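March - workshop notebook, audiobook and radio drama bench

Back on the Cladby serial this morning and I'm so happy with where episode 2 is heading. For anyone picking this book up cold: it's the comic detective one, adapted from our own paperback, and the whole story hangs on a locked lighthouse and a parrot that may or may not be lying under oath. The script came in at 142 pages, which is far too long, but the jokes are good and I'd sooner trim than pad.

Read-through notes first. The inspector works best when he's polite. We tried him gruff, we tried him sleepy, and then in the third pass he was just terribly well-mannered to everyone including the parrot, and the whole room went. Keep that! The widow still explains too much in scene 4. I've cut her speech about the tide tables down to one line and moved the clue into the bit with the teapot, where listeners will hear it without noticing they've heard it (I hope).

Timing is the big one. A chase on the page is all verbs, and a chase in your ears is mostly footsteps and breathing, so it needs places to stop. I've marked three: the corner, the crossing, the fish shop door.

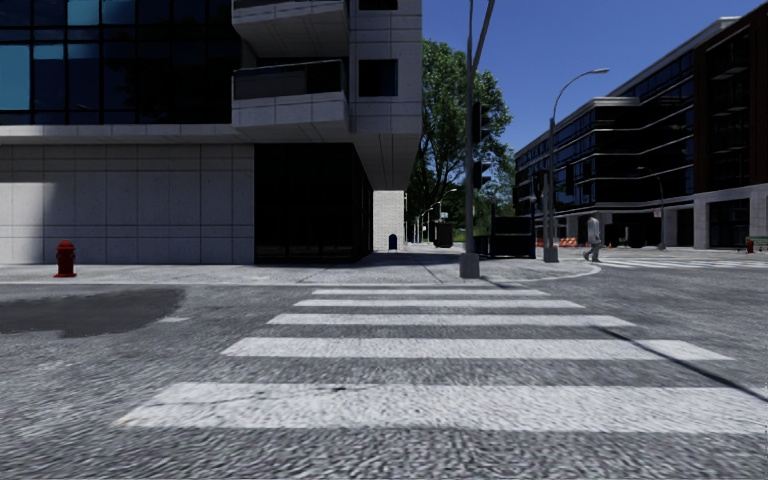 Crosswalk with five white stripes, shadow over the ends on the right.

Sound list for the chase, as it stands now:

- leather soles on a hard surface, two people, one heavier
- the tram bell (use the old Fotov recording, the one with the slight wobble in it)
- a paper bag tearing
- parrot, distant, pleased with itself

The Fotov bell is gorgeous. I ran it through the small speaker at low volume and it still cuts through the dialogue without getting in its way. The newer bell we had pencilled in is cleaner but has no colour to it at all. If anyone wants to argue, come and listen to both before you do - the difference is bigger than you'd think from the meters.

Narrator question, still open. The book has that lovely wandering narrator who keeps interrupting himself, and on the page you forgive him because you can skim. In audio you can't skim. I tried recording chapter 19 three ways after lunch: full text, half text, and no narrator at all with the inspector talking to himself instead. Full text ran long but had the most laughs. No narrator was quick and a bit cold. Half text is the one, I reckon, but which half? I've gone through with a pencil and kept every interruption that's wrong about something. He's funniest when he's confidently mistaken.
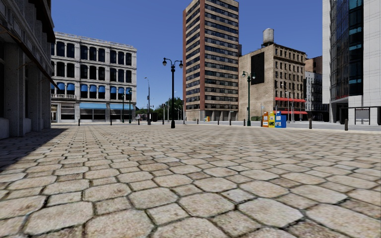

So the rule for now is that the narrator may be wrong about facts, weather and food, but never about who was in the room. Listeners need one thing they can lean on, and in a mystery it has to be the guest list. I tested this on the Careck short from last season and it holds up beautifully there too, even in the messy middle part where the cellos come in.

Small stuff from the bench:

Levels on the teapot scene are too hot, pull back the lid clink. Page turns audible on takes 2 and 5, take 6 is clean. The Fashola theme is in and it's a ripper, all bassoon and plucked strings, though the last chord lands on top of the opening line and needs to come forward a touch. Print the revised pages on cream paper again, the white ones rattle.

Cover text for the booklet: I've got 200 words to play with and have used most of them on the parrot. Someone with more restraint should have a go. Please keep "a case of mistaken plumage", I'm very attached to it.

To do next: re-record the pier argument with both voices closer in, find a better door, and read the ending aloud at full speed to see if the solution still makes sense when you can't flip back and check.

Filed under: Notebook, Audio Drama, Mystery & Humour

Recent entries
Cutting a chapter without losing the clue
Careck: what we kept from the first draft
Bells, whistles and the Fotov reels
Reading funny lines with a straight face

Contact the workshop | © Cladby Audio Workshop | Back to top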